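Grip tape, rubber strips and other things that are supposed to stop slipping

Every hardware aisle now has a whole rack of non-slip stuff, and most of it makes the same promise. Press it on, never slip again. I have stuck a fair amount of it to drawers, jars, clamps, stools and tool handles over the years, and I peel off more than I keep. What follows is what stayed on.

Drawer liners

The spongy open-weave liner sold by the roll is fine under plates and not much use under anything with weight and a sharp corner. Screwdrivers chew through it. It also sheds little crumbs when it gets old, so if you find gray specks in the silverware tray, look there first. I bought the thicker Semau liner on the strength of the label and couldn't tell it apart from the cheap roll once both were cut to size. Buy the cheap one and replace it when it crumbles.

Cut liner a little narrow. A piece that touches both sides of the drawer will ride up the first time the drawer is slammed, and then you have a hump under your forks.

Jar openers

A wide rubber band around the lid does most of what a $7 rubber disc does. The disc is nicer to hold, I'll give it that. Before either one, dry the lid and dry your hands. Half the stuck jars in my kitchen were only greasy jars.

The under-cabinet V openers do work, with one catch: the steel teeth scratch painted lids, so don't use one on canisters you like looking at.

Clamp jaws and vise pads

The sheets sold as vise liners are overpriced for what they are. An old bicycle tube, slit open and washed with dish soap, does the job on a small bench vise. Use contact cement on the metal and leave the work face bare. Double-sided foam tape is a waste of time here - the foam squashes sideways and takes the pad with it.

Fine texture or coarse? The packages push coarse. For glossy wood, glass or plastic I'd take a fine pattern, as the big diamond tread only touches on its points and can leave a dent in soft pine. Test on scrap. A pad that holds a dowel may do nothing for a dinner plate.

Keep pads clean. Sawdust packs into a textured face and you end up gripping with sawdust. An old toothbrush and warm water is enough, and I would skip the special cleaner. Plarnwood sells one, and it smells to me a lot like dish soap.

Sticking strips to smooth plastic
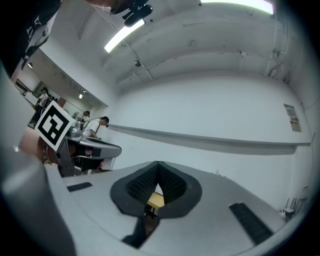

Rubber strips on hard plastic come off for dull reasons, and the glue gets blamed for all of them. Usually the plastic was never wiped, or somebody ran the strip right over a curved rim and the end lifted. Rubbing alcohol first, then a dry cloth, then hands off the surface. Keep to the flat part if you can. The black strips on that light gray body are on the flat, a short one at the left and a longer, wider one slanting down at the right, and I'd copy that before I tried to bend one long piece around an edge. The pads in the middle have the fine grid face I was going on about earlier, two of them set facing each other in a V. A V is also a good shape for a homemade rest if you work on round stock, whatever you line it with.

Round off the corners of each strip with scissors. Square corners catch on sleeves. Press hard for a slow count of 50 and then leave the thing alone overnight. I know the package says three minutes. I don't believe the package.

Tool handles

Wrap-on tape feels great for a month. After that it creeps, and the bottom edge collects a ring of black goo that gets on everything. Rindisus tape crept less than the Thakur on my pry bar, though that was one summer and one pry bar, so make of it what you like. Heat-shrink sleeve is better if the handle has no big knob on the end.

Getting the old stuff off

Warm it with a hair dryer, pull slowly, low to the surface. Cooking oil loosens the leftover glue and so does the orange stuff in the bottle, at several times the price. Wash the oil off completely before you stick anything new down, or you'll be doing it again by Wednesday.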